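Teaching a humanoid to shelve books, one grasp at a time

I've been playing with grasp-point prediction all June, and the book task is finally giving me numbers I can talk about. The policy gets camera input plus joint positions, and it predicts where the fingers should close before it plans the reach.
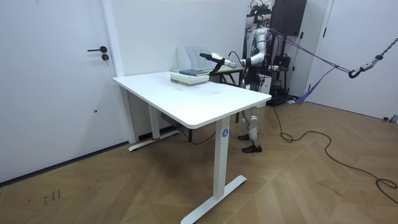
The approach phase at the book pile.

We call the method Grikuvum (don't ask). The old version planned the whole motion in one go and picked up a book cleanly in 67 of 269 tries — pretty grim! Splitting reach from grasp got us a lot further. 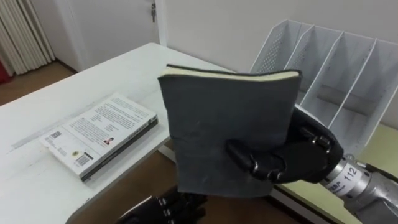 By the Clondier blog | Sunday

Hardcovers are the nice ones. They stay stiff, so the planner can hold one upright and think about the slot next. Paperbacks flop, and our force limits still need work there.

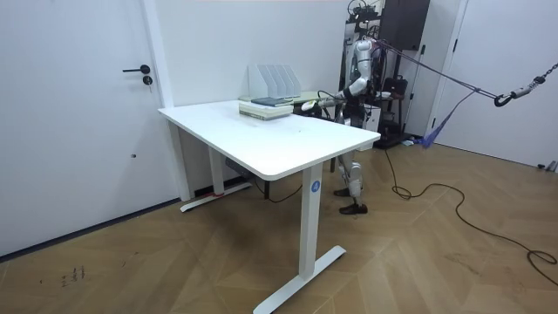 Regrasping is the part I'm most excited about. If the first grip looks bad to the network, it backs off and picks a new point, up to 13 times. Stacks make this tricky: with a darker book lying on top of pale ones, the top edge is easy to pick out, but pale covers against a white desk give the depth model fits. I'm trying edge features next and will post the curves when I have them.

Comments

MacPherson: Does it re-plan the reach too, or only the fingers?

Zisance: We capped regrasps at 70 and regretted it, 13 sounds sane.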